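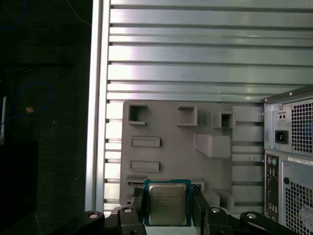 According to the Wevetti group's comment on the August draft, an edge grasp on the lid and substrate gives too little information about tilt, and pitch should be estimated from the wrist view before any approach begins. The comment is accepted. Pitch estimation is now the first stage of the insertion routine and runs while the chip is held upright.

Entry, August, 14:30. Processor handling, second series.

Purpose: to compare the fixed-offset method with the wrist-view correction method (Wavum, current build). Both methods use the same gripper and the same finger closing force.

Procedure. The training set stands at 3,297 episodes, of which 992 were recorded with the molded plate. The remainder were recorded with complete boards inside their cases. Each method was allotted 200 trials. A trial is counted as a success only if the chip is released flat and the lever can be closed without a second contact.

Result to date. The fixed-offset method succeeded in 114 of its 200 trials. Most failures were corner contacts, where one edge of the chip came down early – the software reported a normal release in several of these. The correction method has not completed its allotment and no figure is entered for it.

Work inside the case is the harder condition. The power supply limits the approach from one side, and the wrist must be rotated before the fingers come near the socket.

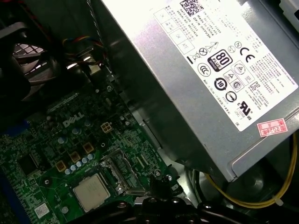

Nalovance asks whether the lid reflections were masked before the socket outline was fitted. They were not. Masking will be added to the Gape preprocessing step, and the in-case trials will be repeated with the same seeds.

Outstanding: recalibrate the wrist camera; check finger pads for wear; enter corner contacts under a separate failure code.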